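Speaker notes — stock control for shared kitchens
Wonport, October 2025
Slot is 17 minutes plus questions. Skip anything marked (opt) if the previous talk runs over.

## 1. Opening

- Name, role, one line on Amside: shared kitchen, hourly rental, small equipment included in the rate.
- The talk covers small equipment only. Ovens and refrigeration have their own service contracts and go missing less often.
- Credit Doina Leka for the original stock sheet. Most of the column names are still hers.

## 2. Starting position

- 239 line items on the first full stock list. An item is anything that can be put back in the wrong place.
- Two lists existed before that, one for purchasing and one for the shelves. They used different names for the same things. "Sieve, fine" and "strainer sm." were one object.
- First job was naming. Noun first, then size, then material. No brand names in the item field; brand goes in notes.
- (opt) Show the old purchasing list. Pause long enough for people to read the column on the left.

## 3. Locations

- Every item has one home location. A location is a shelf and a position, e.g. C2 left.
- Tubs count as locations. Their contents move with them, so the tub gets the code and the items inside point to the tub.
- Lids are separate items. We tried treating lid and tub as a pair and the counts drifted within a month.
- Jae-hoon Kwon will probably ask about barcodes. Answer: tested on dry goods, not on tools. Labels did not survive the dishwasher. Engraving works on metal handles and is slow.

## 4. Counting

- Full count every 12 weeks. Partial count weekly, one shelf block at a time.
- Count from the shelf to the sheet, never the other way. People who hold the sheet first tend to find the number printed on it.
- Counter writes the figure, second person enters it. Heriberto Escobedo set this up after the Flusness site reported the same totals three counts in a row.
- Differences of one are left until the next partial count. Larger differences get checked the same day.

## 5. Condition grades

- Grades are A, B and W. A is usable, B is usable with a note, W is withdrawn.
- Graters, peelers and knives are graded on edge only. Cosmetic marks are ignored.
- Plastic is graded on cracks and warping. Staining goes in the note field and does not change the grade.

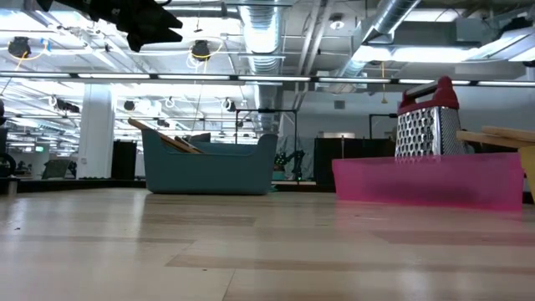 - Withdrawn items stay on the list until they leave the building. Deleting them early was our most common cause of phantom shortages.
- Myung-ja Seok keeps the withdrawal log. Refer detailed questions on disposal to her.

## 6. Reordering

- Reorder point is set per item from the last two full counts — no forecasting, no seasonal factor except December.
- December: piping tips and sheet pans only. Raise the reorder point by hand and lower it by hand afterward. Put the second step on a calendar.
- Supplier lead times are recorded as received, from order date to shelf date. Quoted times are not used.

## 7. Open problems

- Borrowing between sites. Yang lends to Flusness without a transfer record, so both counts are wrong by the same amount.
- Tenant-owned tools left on our shelves. Tae-yang Myung has proposed a colored tape band. Not yet adopted.
- Sheet is slow to open on a phone.

## 8. Questions

- Take them from the floor. Repeat each one into the microphone before answering.
- Blank stock sheet is at the back table on paper. Send the file to anyone who leaves an email address.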